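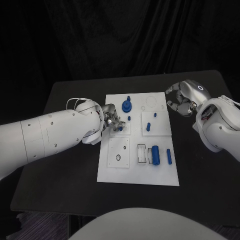
White board, blue parts, black cloth behind.

Home Explore Notifications Messages Profile

Veikko Tikkanen
Mar 29, 2026

I've been asked a few times how I set up an assembly board, so a short thread on the boards and the parts.

14 replies 31 shares

The board is white and the table is matte black. I tried a grey table in August and the edges of the board got lost on it. Black curtain at the back for the same reason. It needs a brush down every morning as it shows every bit of fluff.

3 replies 6 shares

All the loose parts are blue. Mitali Sheikh suggested sticking to one colour and I've kept to it. If a peg rolls on to the floor you can find it again.

2 replies 9 shares
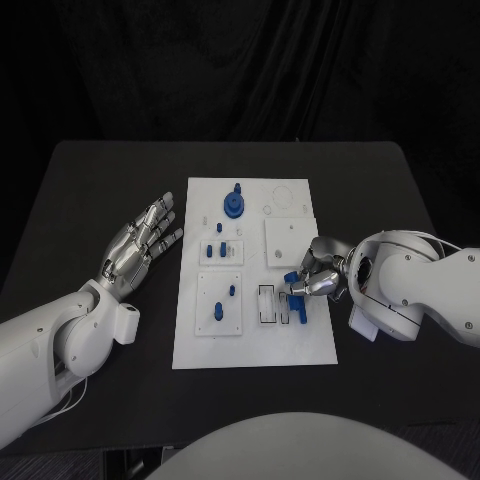

Pegs are the fiddly ones. A peg that's a hair too fat will go in once and then you need pliers to get it out. I sand them by hand, 400 grit first, then 700 if it still sticks. Wipe the dust off before you try the fit.

5 replies 12 shares

Plates get fixed down before anything else goes on. If a plate can shift, you end up blaming the peg. I wasted most of a morning on that with Rizwan Seneviratne before we checked the screws.

1 reply 4 shares

Outlines on the board are worth having. I draw round the part with a fine pen, then go over it with a compass if it's a circle. Pencil rubs off.

8 shares

Hamish Yule asked where the storage trays came from. They're from Clekby, the shallow ones with a lid. I keep 3 on the shelf: pegs, gears, odds and ends.

2 replies 5 shares

Spare pegs next. The last batch came out short and I need to print them again.

1 reply 2 shares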